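Filling the tank in July
2025-07-09
By Yaw Zakaria

I signed our heating oil contract last week. It was over 80 degrees outside when I did it, and the last thing I wanted to think about was the furnace, but that is how it works with oil. If you wait until you're cold you pay what you're told.

We moved to Staswood with no idea how any of this worked. I grew up with gas heat. You paid a bill every month and the gas was just there. The house we bought has a 275-gallon tank in the basement, and the previous owners left it about a quarter full with a sticker on the side from a dealer that had gone out of business. The first November I called the first company in the search results, asked for a fill, and paid the day's price without asking what anybody else charged. I did that three more times before spring.

After that winter I started keeping a notebook. It has the date, gallons delivered, price per gallon, and the stick reading before and after. I don't do much with it apart from adding it up in the summer, but adding it up is useful. I now know we burn close to 700 gallons in a normal year, and I know which months do the damage. January and February are more than half of it.

There are two full-service dealers who deliver out here, Gondance and Pinheiro. There's also a discount outfit a couple of towns over that will come if you order 150 gallons or more and pay up front. I have used all three.

The discount one is cheapest on paper most of the year. The trouble is the cold snaps. When everybody runs low the same week, their wait goes from two days to 9, and if you run dry they won't bleed the line for you. I learned to do that myself, on my knees with a wrench and a coffee can, and I would prefer not to do it again at five in the morning. If you're home a lot and you don't mind checking the gauge, it's a fair way to buy. I travel for work, so it isn't for me anymore.

Pinheiro offers a fixed price. You agree on a number of gallons in the summer and that is your price through April, wherever the market goes. The year I did it, crude dropped all fall and I sat there in February paying 60 cents a gallon more than my neighbor. I wasn't cheated. I had bought certainty and I got it. But I looked at the notebook a lot that winter. 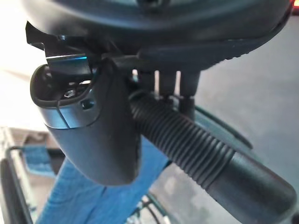

Gondance does a capped price, and that's what I signed this year for the third time. Your price can't go above the cap, and if the daily price is lower on the day the truck comes, you pay the lower one. They charge a fee for this. People on the town message board complain about the fee every summer, and I understand it, because in a quiet year you get nothing for it. I think of it the way I think of the deductible on the car. It's money I can plan for.

The part I would tell a new homeowner to read is the page about minimum gallons. The cap usually only holds if you take a certain amount. In the contract I was sent, it was more than we burned in the last two winters, so I called and asked them to lower it. They did, in one phone call. I don't think they would have offered.

The other thing to check is how automatic delivery is figured. They don't look at your tank. They go by degree days, a running count of how cold it has been, plus what your house used before. It works well unless something changes. We put insulation in the attic two years ago and our use fell by 10 percent or so, and for most of that winter the truck kept showing up when the tank was still over half full. That's not a disaster, but it means paying for oil in December that I could have paid for in January. Tell them when you change something.

I get asked why we don't switch to a heat pump. We might. I had a quote done for a Vovetti system in the spring, and after the rebate it was still more than I wanted to spend with the roof coming due. The installer was decent about it. He suggested doing one unit for the upstairs, keeping the oil for the really cold weeks, and seeing how the numbers looked after a year. That would run around 3,000 dollars out of pocket, which I could manage next summer. It would also change the gallons again, so I'd want to settle it before signing anything.

As for where prices go from here, I have no idea, and I've stopped reading the people who say they do. I followed the forecasts closely for one winter and they were wrong in both directions. What I can see is that the dealer's markup over wholesale moves less than I assumed. Most of what happens to my bill happens a long way from Staswood.

The furnace gets its cleaning next month - new nozzle, new filter, and a look at the flue pipe, which has a seam I don't love. I'll put this year's totals up when I've checked my addition.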